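Merivell Community Help > Work and Jobs > Questions

They're bringing picking robots into our packing room. What should I be asking before July?

Asked by Keisha Benavides, 2023-03-04

Hi all, I'm hoping somebody who has been through this can talk me down a little, or tell me I'm right to fret, either one! I work at a small fulfillment place in Josville. We put together gift boxes and snack boxes for offices, and there are 11 of us on the packing side. I've been there long enough that I could do a birthday box in my sleep, and I have probably done a few that way in December.

Last month our manager sat us down and told us that the company is putting in robot arms from an outfit called Varnura to do the picking, meaning they take the single items and drop them in the box, and we would do everything after that (tissue, ribbon, card, closing up). She was nice about it. She said no layoffs are planned. She also said "roles will evolve," and I have been chewing on that phrase ever since.

What worries me is that so much of our stuff is awkward. We do candy bars, little stuffed toys, things in crinkly bags, things in clear bags, and every customer wants a different mix. A box of nails is a box of nails, but our items slide and bend and roll over. If the arm can't manage them, I have a feeling we'll be standing there all day fixing what it does and getting blamed for the numbers. And if it can manage them, well, then I worry about the other thing.

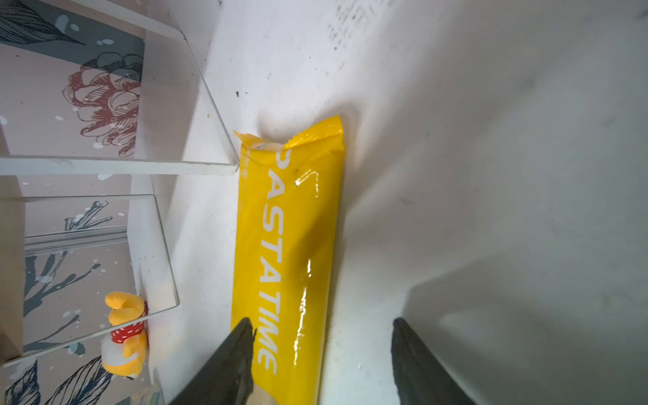
So, my questions. Has anyone worked next to these? Did the job get better or worse? Did they keep your hours the same? And is there anything I ought to get in writing before the start date, which they tell us is in July? I'm not against it, I want to say that. My wrists would be very happy to pick up fewer candy bars. I just don't want to find out what "evolve" means after the fact.

Thank you for reading all this, I know I go on.

3 answers

Booker Villanueva answered:

Slippery wrappers were our biggest headache, so your gut is good. We run two arms on a line that packs vending refills, and for the first several weeks I would say my job was mostly rescue. A bar would get dropped, or it would come up crooked, or two would come up together, and the arm would stop and wait for a person with its light on. It got a good deal better once the technicians had worked with our own items for a while instead of whatever they had tried at their shop. Some things never did get better and we went back to doing those by hand, and that's fine, it's a normal way to end up.

Now for the part that changed for us people. I used to stand at one station and talk to the same two coworkers all shift. Now I cover a long stretch of floor, going from one arm to the other, and I talk to nearly no one. I'm less sore. I'm also more tired in the head by the time I get home, and my wife noticed it before I did. Waiting on a machine to need you is its own kind of tiring. If I were you I would ask for rotation, so that a person does an hour or two minding the arms and then goes back to ribbons and cards. We asked for it after the fact and it took forever to get. Ask now while they're still being friendly about it.

Also ask who is allowed to hit the stop button. It should be every single one of you, with no questions afterward. At our place there was a spell when people were scared to stop it because the stops were counted on a sheet. I don't care how sweet your manager is, settle that one early.

Comments on this answer:

Keisha Benavides: Oh, the stops on a sheet. I would never have thought of that, and I can absolutely picture it happening. Thank you, Booker. Do you remember how long the rotation took?

Booker Villanueva: Most of a year. We started at 60 minutes on the arms and then switch, and some folks wanted it shorter, so now it's up to each pair to work out.

Barrett Pettigrew answered:

Start looking for another job. They always say no layoffs.

Comments on this answer:

Reginald Haddad: That's not much help to her, Barrett. Some places do mean it.

Aisyah Yeoh answered:

I'll try to take the "in writing" part, as I sat in on these talks at my old warehouse and learned a few things the slow way. You don't need anything fancy. A plain email from your manager that answers your questions is worth a lot more than a kind word in the break room, and most managers will send one if you ask politely and give them the list.

Here is what I'd put on it. Will hours and pay stay the same during the setup, including days when the line is down? We lost 20 hours apiece one month while they fiddled with conveyors, and it had never crossed our minds to ask. Will the packing target change, and if the arm is slow, does that count against the person next to it? Who gets trained to clear jams and do the simple resets, is it during paid time, and does it come with a raise? That last one matters. At my place two people picked up all those skills and kept the same wage as before, and both of them left, and then there was no one on nights who could get the thing going again.

And please ask if a few of you can be there when they test it with your real items. You know which bags split and which toys flop over, and the Varnura people don't, not yet. Our installers were glad of the help once they got over being shy about it.

I will say the picking was the part I missed least. I did miss the pace of it some days, when the radio was on and everybody was moving. Come back in the summer and tell us how it went, would you?

Comments on this answer:

Keisha Benavides: I'm printing this out. I will come back, I promise, good news or bad.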